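Sunday thread! I've been building a set of simulated grasps for a policy that has to learn to pick things up, and I'm having way too much fun with it, so here's where things stand.

The project is called Clernum. One arm, one object at a time, plain background, a whole lot of tries.

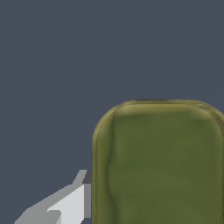
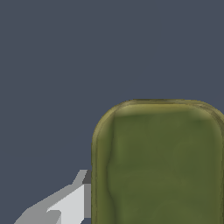 Two close looks at the finger beside the green side of the object, then one with the whole hand:
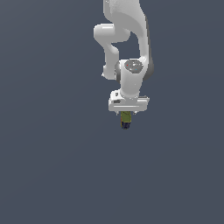

The set is at 1807 episodes as of this morning. When I started in January I figured I'd be bored by 80. Nope!

Every episode saves the joint positions, the gripper opening, the camera views and a success flag. The flag is the part I keep rewriting. My first version said "object is higher than it started," and it happily passed grasps where the thing was sliding out of the fingers the whole way up.

Now it has to stay put relative to the hand for 3 seconds after the lift. Way fewer passes, way better examples.

I keep the failures too, in their own folder. Jalen Ridgeway talked me into it (thank you Jalen) and the grasp scorer got noticeably better at spotting bad approaches once it had seen plenty of them.

Stuff I randomize: starting pose, object size, friction, approach angle. Stuff I don't yet: lighting and background. That's next, and I expect it to break everything for a week.

Funny bug from last night: 11 episodes in a row with the exact same starting pose. I was resetting the random seed inside the loop. Go check yours, I'll wait.

Training code is a fork of Brato with the data loader swapped out. The old loader read whole episodes into memory and my poor desktop was not up for it.

A few people asked about sharing the set. Yes! I want to fix the naming first, some folders still say "Obi" from the old version and it's confusing even to me.

If you've done grasp collection in sim, how do you pick friction ranges? Mine are pretty much vibes right now and I'd love to see real numbers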